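Teaching the arm by hand: your questions, my answers

I get the same emails every week, so I finally wrote my replies down in one place. I run the teaching sessions at Drirndale, mostly on Saturday, and I love talking about this stuff!

What does a session look like?

Lots of toy bricks on a green baseplate, and an arm that has to learn how to handle a stack of them. One of us drives it by remote control and every move gets recorded.
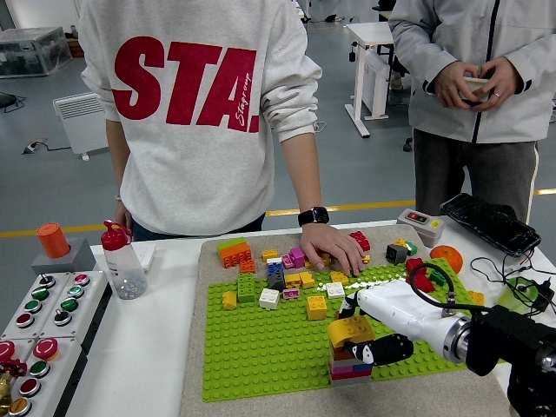
3 min read

Do I need to know how to code?

Nope! If you can play with bricks, you can do this. Holger Sundqvist taught me on my first day and I'd never touched a robot (I was terrified of the big red button).

By hand or by remote, which is better?

I like remote for stacking, and my own hands on the arm for slow stuff like nudging a brick sideways. Try both. You'll have a favorite by lunch.

How many tries does it take?

More than you'd think. Our Orunel set has 598 recordings in it, and I'd still like more with tall stacks. A good one takes me around 4 minutes, and the bad ones I just toss.
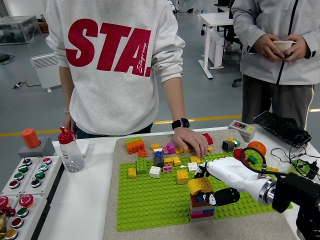
The gripper holding a stack, yellow curved brick on top.

Do the bricks have to start in the same spots?

Please no! Mess them up between tries. If the start is always the same, the arm gets very good at exactly one layout and goes to pieces on the next.

What if I fumble one?

Stop, breathe, start over. I once dropped 14 in a row.

Can kids try it?

From age 14, with a grown-up along. Write to me and I'll find you a slot.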